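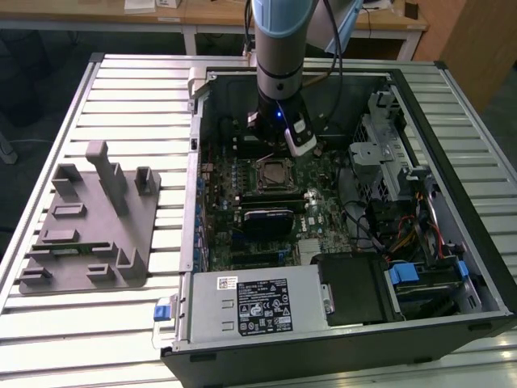 The spring card show at Womgate Hall will run on two days in March this year, up from one, organizer Zerrin Soylu said. The show has booked 11 more dealer tables, most of them for vintage baseball, with a smaller group selling hockey and non-sport sets. The club's checklist database, which lists the cards each dealer plans to bring, will be open at the front desk.

Home | News | Shows | Want Lists | Contact

Filed under: Hobby News, Card Shows

Soylu said 400 collectors came through last spring and the aisles were too tight by noon. Drosa, a local supply shop, will sell sleeves and top loaders near the entrance. A box of 300 commons from the old Hajji store stock will be free to kids, one handful each. Dealers from Brestonach should unload at the rear door before 8 a.m. Admission is $2.

Last updated: March, 9:40 a.m.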